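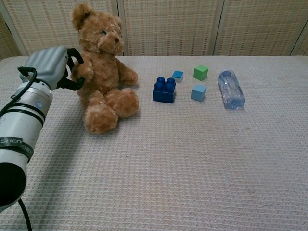

Eskildsen wrote:

> We sort by material at Drostineck and it works for us. Anything with studs
> goes in one tub, plain cubes in another, soft toys on the shelf. The studded
> bricks do get mixed in with the cubes by the end of a session, and I would
> like to know whether other groups bother separating them or simply tip
> everything in together. Also, what are people doing about washing plush?
> Ours is done at 30 and comes out matted.

Separating them is worth the trouble. A stud takes up height that a flat-topped cube does not, so a mixed tub holds less and the lid rides up. We changed over at Wulero last July. The same stock that had needed two deep tubs went into one deep and one shallow, with the lids flat.

Sorting by colour as well is a waste of effort in my view. We tried it for a term. The light blue and dark blue pieces ended up together whatever the labels said, and the adults were slower at it than the children. Shape only, one label per tub, on the short end so it can be read when the tub is on the shelf.

On plush: 30 is fine, the matting comes from the drying. Our procedure is as follows.

Check seams at the arms and neck first. Those go before anything else on a sitting bear, as it gets picked up by one arm. Check the eyes and nose by pulling on them firmly. Anything that shifts comes out of use until it is resewn.

Wash in a tied pillowcase, short cycle, liquid detergent at half dose, no softener. Softener coats the pile and it picks up dust faster afterwards.

Spin low. Reshape by hand straight away, limbs out, and stand it on a rack. No radiator. Brush the pile when it is nearly dry and again when fully dry, with a pet slicker, using short strokes. Paler fur on the muzzle and feet is often a longer pile than the body and needs the second brushing more.

Allow two days for anything over 20 cm. The outside feels dry well before the filling does.

Hard blocks we wipe with a damp cloth and dry on a towel, studs down. The hollow underside of the bricks holds water if they are left the other way up.

The tub sizes are in the Rerko storage sheet, page 6. The shallow one is on page 11.

Wulero toy library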